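February 2019

The left arm has developed a grudge. I spent the morning at Pudthorpe finding out against what, and the answer, after two cups of bad tea and a lot of crouching, was its own cable.

The cables on this cell are purple, a colour chosen by somebody at Zabala who must have had a lot left over. Each one runs along the outside of its arm, held on with ties, and each one needs enough slack for the wrist to turn right round without dragging. I gave the left one plenty of slack in December. It has since used it all up. The ties creep a little with every run, always the same way, until the loop by the wrist goes tight and the arm stops dead with a fault that reads 41 on the screen. The manual says 41 is "general". Thank you, manual.

So: power off, snip the old ties, feed the slack back up from the base, new ties, power on. Then I did it again, having trapped the cable under the second joint. I have now written WHICH SIDE? on the inside of the tool cupboard, which will mean nothing to me by summer. 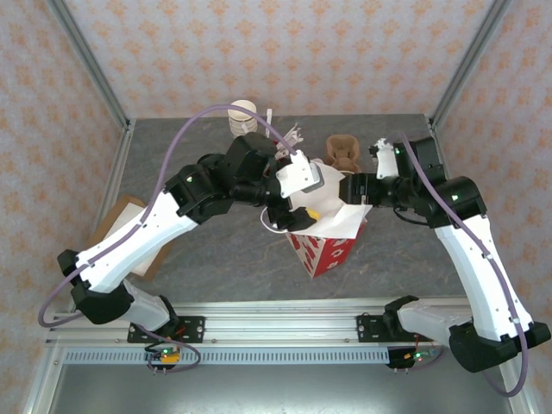

Maluler
Looks after the Stuva cell, Pudthorpe

The napkin in its red and white box is the current test, and a mean one. A paper cup has the decency to be where you left it. A napkin is a different shape every time you let go of it, and both grippers have to come in at the top edges without bumping into each other. If the two arms disagree even slightly about where the middle of the table is, paper is the first to hear about it.

They did disagree, by five millimetres, which I put down to the left base having shifted along the rail. I slackened the bolts on its plate, nudged it back to the scribed line, tightened them in the order the sheet says and ran the zero routine. Then I nudged it again, as tightening had moved it. There is a knack to this and I hope to meet it one day.

The little yellow fingertip on the left gripper is still on my list. The spares come in bags of 59, a number I have given up asking about, and the only bag we own is in a drawer I have looked in three times. The old tip will have to do until the bag feels like being found.

Green lights on both boards under the rail, anyway. I have become far too fond of those lights. When one of them went out before Christmas I had half the cabling off before I thought to push the plug in.

I also had a look at the wallpaper, for the usual reason that I was on my knees facing it. Lavender with orange and peach flowers, on three sides. I have worked in guest houses with less pattern. After an hour of it the marbled tabletop is quite restful.

Run counter stood at 322 when I locked up. I wrote it in the book along with the cable, the bolts and the fault code, and left out the bit about the second joint. Tomorrow: tighten the right base too, check its cable where it loops off the bottom, and order more ties, the wide sort this time.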